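双肩包的检查、清洁与收纳

更新于2024年4月25日

双肩包天天背，大多数人却一年也洗不上一次。汗渍积在背垫和肩带上，碎屑卡在拉链里，底部的缝线慢慢磨开，等到拉链头脱落或者肩带松脱再处理，往往就只能换新的了。本文讲的是通勤用的普通布面双肩包，尼龙和涤纶都适用。真皮包、带电池的包和登山用的大容量背包不在此列，请按各自的说明书处理。

整套做下来，动手的时间不长，主要是等它晾干。建议晚上洗，挂一夜，第二天看情况再决定要不要继续晾。

一、需要准备的东西

软毛牙刷一把，旧的就行，刷毛不要太硬。
中性洗衣液或洗洁精少许。
脸盆或水桶一个。
浅色棉布或旧毛巾两条，一条擦洗，一条吸水。
吸尘器，配扁吸头。没有的话用胶带或者粘毛滚筒。
白蜡烛一小截，或者拉链专用蜡。
剪线头的小剪刀，打火机不要用。
宽肩衣架或者两个挂钩。

不要用漂白剂、衣物柔顺剂和酒精。漂白剂会让黑色面料发红发黄，柔顺剂会影响面料表面的防泼水层，酒精容易把内侧的涂层擦花。

二、清空

把包放在桌上，所有拉链全部拉开，从外往里清。先清外面的小袋和侧袋，再清主仓，最后清电脑夹层。顺序固定下来，就不容易漏。最常漏的几个地方是：背垫靠腰处的暗袋、主仓内壁上的小拉链袋、侧袋底部的折角。硬币、耳塞、U盘和回形针基本都在这些地方。

东西取完以后，把包倒过来，一手抓住包底，一手拍打包身，让碎屑掉出来。建议在阳台或者垃圾桶上方做这一步，省得再扫一遍地。然后把内袋的衬布翻出来，用扁吸头沿着缝线吸一遍。衬布翻不出来的包，把吸头伸进去，用另一只手从外面顶住角落。

有些包底部有一块可以抽出来的硬板，一般藏在衬布下面，用魔术贴固定。能抽出来的一定要抽出来，纸质的硬板泡水以后会变形，装回去就不平了。

三、检查

清空以后先不要急着下水，拿到光线好的地方看一遍。空包很轻，一只手抓住顶部，另一只手扶住侧面，转着看最方便。

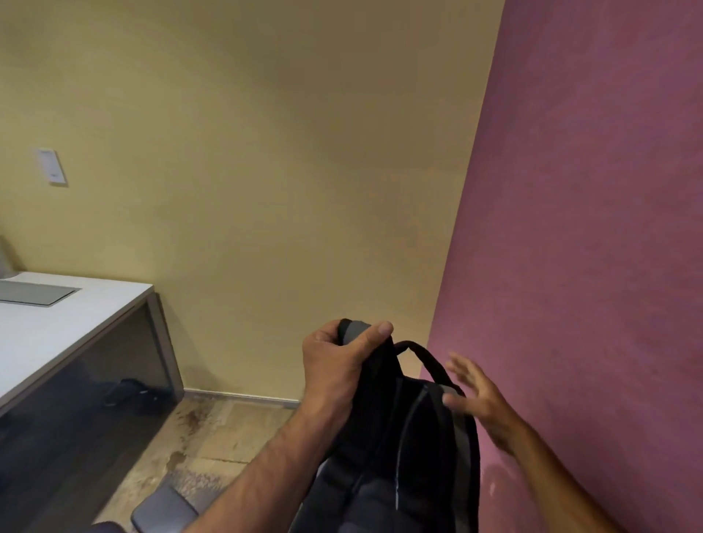
一手抓住包顶，检查背面和侧面。

检查按下面的顺序来：

1. 顶部提手。抓住提手向上用力拽几下，看两端的缝线有没有被拉开的缝隙。提手根部通常是来回加固缝的，断一两根线暂时不影响使用，但要记下来，洗完再补。

2. 肩带上端。这里是全包受力最大的位置。把肩带往外掰，看根部的布有没有起毛、变薄。如果已经能看到里面的海绵，说明外层面料破了，光补线不够，要加一块布垫在后面缝。

3. 肩带下端和调节扣。把织带从头到尾在扣子里拉一遍，应该顺畅，松手后不自己滑。织带边缘起毛很常见，只要没有明显变窄就可以继续用。塑料扣有裂纹的要换，裂纹处发白，对着光容易看出来。

4. 背垫。用手掌按压，海绵应该能慢慢回弹。按下去不起来的地方是已经老化的，不影响清洗，背起来会硌。背垫表面有白色痕迹的，多半是汗里的盐分，能洗掉。

5. 拉链。每条拉链来回拉三次，留意哪一段发涩。拉过以后链牙又裂开的，一般是拉链头松了，处理办法见第六部分。

6. 包底四角。手伸进包里，从里面把角顶出来看。磨白没有关系，磨出小洞要在洗之前先补好，以免洗的时候洞口变大。

7. 面料内侧的涂层。用手指搓一搓，如果有粉末或者小片掉下来，说明涂层已经开始脱落，这样的包只擦洗外面，不要浸泡。

发现问题的位置，用一小段纸胶带贴上做记号，布湿了以后颜色变深，很多小毛病就看不出来了。要下水的包，下水前把位置写在纸上，胶带撕掉。

四、局部清洗

包不太脏的话，做到这一步就够了，平时每隔一两个月做一次。

盆里放温水，加几滴洗洁精，搅开。牙刷蘸水后甩一下，以不滴水为准，从背垫开始刷。背垫如果是网布，顺着网眼的方向打小圈，不要用力横着刷，网布容易勾丝。肩带内侧同样处理，靠近脖子的一段多刷几遍。

提手摸得最多，也最油。直接在提手上点一点洗洁精，用手指揉开，放几分钟，再用湿布擦掉。

黑色的包刷完以后容易留下一圈圈的水印，原因是只湿了局部，边缘干得不均匀。解决的办法是刷完一块以后，用拧干的湿布把整个面都擦一遍，擦到缝线为止。包上如果有灰色或者其他浅色的拼接，先在不显眼的地方试一下，用白毛巾按一按，看毛巾上有没有颜色。掉色的包要深浅分开擦，毛巾也分开用。

几种常见污渍的处理：

圆珠笔：用洗洁精原液点在笔迹上，等十分钟再刷。刷一遍不一定能全掉，可以重复一次，再刷意义不大。

口香糖：包放进塑料袋，进冰箱冷冻室，冻硬以后用指甲或者旧卡片刮下来。

油渍：先用干的纸巾压，把浮油吸掉，再上洗洁精。一开始就用水冲会让油渍散开。

泥：等它完全干透，先刷掉干土，再用湿布擦。

五、整包手洗

背垫有异味，或者饮料洒在包里，就要整包洗。不建议用洗衣机，包里的海绵吸水后很重，甩干时容易扯坏肩带根部，硬质的扣件也会磕碰内筒。

浴缸或者大盆放凉水或温水，水温以手伸进去不觉得烫为准，洗衣液放平时洗一件上衣的量。所有拉链保持拉开，包翻到里朝外，按进水里，等气泡冒完。浸泡不超过二十分钟，泡久了黑色面料容易浮色。

浸泡以后先洗里面，用牙刷刷四个底角，再翻回来洗外面，刷法和局部清洗一样。海绵部分用手掌一下一下按压，让脏水出来，不要拧。拧过的背垫会起皱，干了以后不容易恢复平整。

换清水漂洗，至少漂三遍，直到按压背垫出来的水没有泡沫。洗衣液没有漂干净，贴着后背的位置出汗以后会发黏，有的人还会痒。

漂完以后，把包立在浴缸边沿上控一会儿水，再用干毛巾从里外两面夹住背垫按压吸水。这一步做得仔细，晾干的时间能缩短不少。

六、拉链和线头

拉链要等包干了再处理。先用干牙刷顺着链牙刷一遍，把里面的线毛和沙粒刷出来，再用白蜡烛在链牙两侧各涂一道，来回拉几次，多余的蜡屑用布擦掉。深色拉链也用白蜡烛，擦干净以后看不出来。不要上食用油，油会沾灰，过几个星期反而更涩。

拉链头松了，把它拉到起点，用尖嘴钳轻轻夹一下尾部的两侧，左右各夹一次，然后试拉。每次只夹一点，夹得太紧拉链头会卡死，再撬开很容易断。

线头一律用剪刀剪，留两三毫米。用打火机烧的话，尼龙熔化以后会结成硬疙瘩，背的时候刮衣服，火苗稍微偏一点还会烫坏旁边的面料。

提手和肩带根部要补线的，用粗一点的涤纶线，双股，沿着原来的针孔走，首尾各回三针。原来的线先不要拆，新线压在上面缝就可以。

七、晾干

用宽肩衣架撑住两条肩带，或者包底朝上，用两个挂钩挂住肩带，让开口朝下。后一种控水更快，前一种更能保持形状，两种可以先后用。不要只挂顶部的提手，湿包很重，一夜下来提手根部会被拉长。

放在通风的阴凉处，避开直射的阳光。黑色面料晒几次就会发灰，塑料扣也容易变脆。不要放在暖气片上，也不要用吹风机的热风对着海绵吹。

判断有没有干透，摸表面不准。把纸巾塞到背垫和衬布之间，或者按在背垫最厚的地方，用力压十秒，拿开看纸巾有没有湿印。春天湿度大的地方，背垫干透可能要两天，宁可多等一天，没干透就装东西，里面很快会有霉味。

八、收纳

每天用的包，回家以后挂起来，或者放在椅子上、架子上，尽量不直接放地上。包底沾了地上的水和灰，再放到桌面和床上，又多一道清洁。桌子下面的空间看着合适，但是脚容易踢到，拖地时也会溅水，要放的话垫一个浅托盘。

暂时不用的包，干透以后把硬板装回去，主仓里塞几团旧报纸或者一件不穿的旧衣服，让包身撑起来，肩带放松到最长，搭扣松开，拉链拉上但不拉到头，留一个小口透气。外面套一个布袋，立着放进柜子。塑料袋不透气，不合适。

柜子里放不下要叠放的，海绵厚的放上面，软的放下面。每过一季拿出来抖一抖，看看有没有受潮。报纸受潮就换新的，黑包用报纸没有问题，浅色衬里改用白纸，防止沾上油墨。

九、装包时的几个习惯

重的东西贴着后背放，并且放在中间偏上的位置。电脑和书靠背垫，衣服和轻的杂物靠外。水杯放侧袋，放进去之前把盖子拧紧，倒过来看一下漏不漏。

尖的东西套好再放，钥匙挂在内袋的挂扣上。钥匙扔在包底，底角的衬布是最先破的。

拉链拉不上的时候先取出一两样再拉，不要硬拽。长期塞得太满，顶部拐弯处的链牙会变形，换一整条拉链的手工费，有时比一个便宜的包还贵。

每周把包倒空一次，小票、包装纸和吃剩的零食当天清掉，下次检查时就只剩擦洗的活了。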